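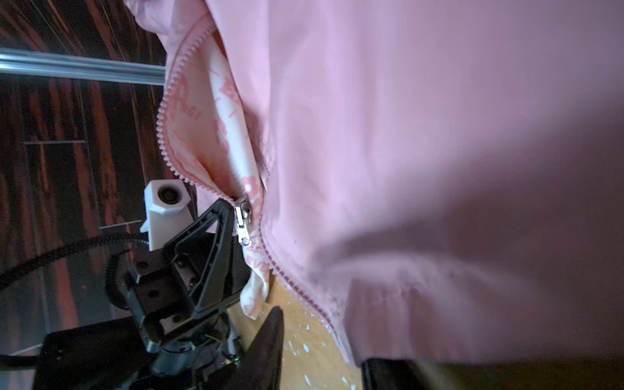 Can a machine do up a coat yet? One reader of our spring newsletter wrote to say that she would believe in household robots on the day one of them got her children dressed and out of the door by half past eight, and that until then she would stick with shouting up the stairs.

It's a fair test, and we can't pass it. But we have spent the months since her letter working on coats, and we are very pleased to share how far things have come.

**Plostesum opens its Sturkdale workroom and publishes first results on everyday clothing tasks**

**Sturkdale, July** – Plostesum, the company behind the Nelico home and shop chores project, has today published its first set of results on handling clothes with robot arms. The report covers zips, hangers, folding and sorting, and it sets out plainly which jobs a machine can be left to do, which it can do with a person standing by, and which are still a long way off.

The work was carried out over 10 months at the Sturkdale workroom, which is fitted out partly as a bedroom and partly as the back of a small clothes shop. There is a rail, a chest of drawers, a returns bench and a very large heap of second-hand clothing, washed and mended between sessions and then thrown back in the heap.

**Why zips?**

Zips were chosen because shops asked for them. Coats come back from the fitting room half open or inside out, and someone has to put them right before they go on the rail again. At home the same job turns up on every peg in the hall.

For a person it takes a moment and hardly any thought. A robot has to find a piece of metal smaller than a fingertip, on cloth that moves whenever it is touched, and then pull in a direction that changes along the way. The pull tab may be lying flat, tucked under a flap or pointing at the ceiling. Linings are a nuisance too, particularly thin printed ones, which like to fold outwards into the teeth. Shiny outer fabric throws back the light and can make the edge of a garment hard to pick out.

For this first round the team used 300 garments, from toddlers' anoraks to heavy work jackets. With the coat hanging up and the zip already joined at the bottom, the arm closed it on the first try in most cases. Children's jackets in light nylon-type cloth did much better than anyone in the workroom had bet on (and there was a bet, settled in biscuits).

Joining the two halves at the bottom is another matter. Getting the pin into the box needs two hands working closely together, and the arms managed it so rarely that the report lists the job under "not yet". We'd love to be able to say something cheerier, but there it is.

**What works today**

The report sorts its findings by how much help the machine needed. In the "can be left to it" group are:

- moving hung garments from one end of a rail to the other
- dropping socks and small items into the right bin by colour
- closing a joined zip on a hanging coat, where the tab is in plain view

In the "with someone nearby" group are folding T-shirts and towels, opening zips, and putting a shirt on a hanger. Folding is good fun to watch and the results are tidy, though slow. One bath towel takes the arms 40 seconds on a good run. A person does it in a few, usually while talking.

The "not yet" group is longer. It takes in duvet covers, buttons of every kind, tights, turning sleeves the right way out, pairing black socks with navy ones in the room, and anything at all with a drawstring. Dressing a person was never tried and is not planned.

**Learning from many small tries**

The arms in the workroom are first guided through each job by a person, over and over, and the recordings are used to teach the system to do it alone. Small cameras fitted close to the grippers give a near view of the cloth, and this has made more difference to the zip work than any other single change. From across the room a pull tab is a glint. From a few inches away the system has a fair chance of telling which way it hangs.

Mistakes are kept as well as successes. When a gripper pinches the lining along with the tab, the person guiding it backs off, frees the cloth and goes in again, and that recovery is recorded too. The team found that a system taught only on clean runs tended to carry on tugging. One taught on messy runs was far more likely to stop, let go and have another try, which is how most of us deal with a stuck zip.

**In the shop**

Alongside the workroom sessions, the Nelico project ran a trial in the stockroom of Quintela, a clothes shop on Sturkdale's market street. For 3 weeks a pair of arms worked the evening returns, hanging up coats and closing zips after the doors had shut at 6pm. Staff checked every garment the next morning.

The trial showed that the arms were steady but fussy. They liked the rail at one height and the lights left on. Thick padded coats that had been squashed together slowed them badly, and on several mornings there was a polite little row of jackets hung correctly and zipped only as far as the chest. Quintela's staff said they would have the machine back for the rail work, and that they'd carry on doing the zips on the padded coats themselves.

We think that's a splendid result. A stockroom at closing time is full of small, dull jobs, and taking even a couple of them off a tired person's list is worth doing well.

**What comes next**

The second round of work starts in the autumn. It will cover joining zips at the bottom, turning sleeves, and handling wet washing, which is heavier and sticks to itself. The workroom will also be adding a proper hallway with pegs, boots and poor light.

Old coats are very welcome. Anything with a working zip can be left at the workroom door in Sturkdale between 9am and 4pm, and broken zips are wanted too, for a later round. Please empty the pockets first.

**Notes for editors**

The full report, including the tables of failed attempts, is free to read at the Sturkdale workroom and can be sent on request. Visits for press and schools can be arranged through the Plostesum press desk. Nelico is a research project and has no product on sale.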